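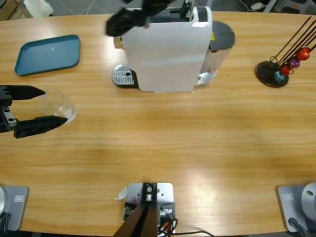
The capsule machine on the coffee table at Skunside, with the capsules on their stand.

About us

Skunside began with a coffee machine and a table to put it on, and in many ways that is still what we are. We look after the coffee corners in small offices, waiting rooms and workshops in Clodthorpe and out along the Wirside road. We set them up, keep them filled, clean them properly and come back when something drips that shouldn't. It is a modest line of work and we are very fond of it.

We have been at it for 19 years now. In the early days we carried filter pots and great big cans of ground coffee up other people's stairs, and we have the shoulders to show for it. Capsules came later, and we'll admit we grumbled – but they suit a small room where people drift in one at a time and everyone wants something different. These days we deliver up to 4000 capsules in a busy month, and December is always the busiest, when every office in town seems to have visitors.

Our own table is where we try everything before it goes out to a customer. We like a light wooden top, with the white machine toward the back and the tray off to the left, so there's plenty of room in front for a cup. The capsule stand goes on the right, because most people reach for a capsule with that hand, and a stand with a heavy round foot stays put when somebody is in a hurry. We have spent more afternoons than we'd like to admit moving these few things an inch this way and an inch that way.
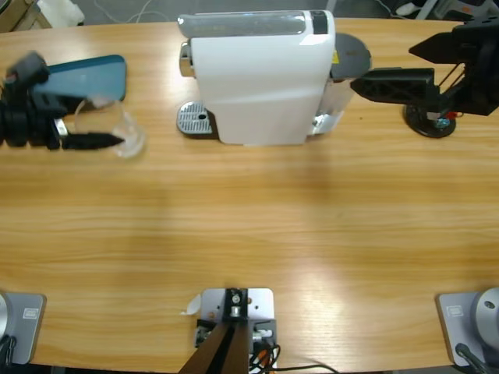 Nistor wrote to us after their first month that the coffee was fine, but what the office really noticed was that the drip tray had stopped smelling. We were delighted with that, and we read it out loud at lunch.

It's the sort of thing we care about, you see. A drip tray wants emptying every day and a good wash with warm soapy water, and the grille should be dried before it goes back. The water tank likes fresh water each morning, even if yesterday's looks perfectly all right. When we set up a new corner we go through all of this with whoever will be using it, and we leave a card by the machine for the ones who were out that day.

We are still a small outfit and we plan to stay that way. There's a workshop at the back for descaling and repairs, and a storeroom with space for 3000 capsules if we stack it nicely – which we mostly do. If you're passing, come in and have a cup while we talk about what your room needs.

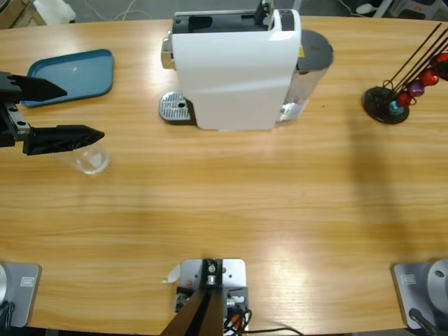 Do we have to buy a machine from you to use your service?
Plenty of our customers already own theirs, and we are happy to clean it, stock it and build the corner up from there.

Deliveries in Clodthorpe go out on weekday mornings, and Wirside orders follow after lunch.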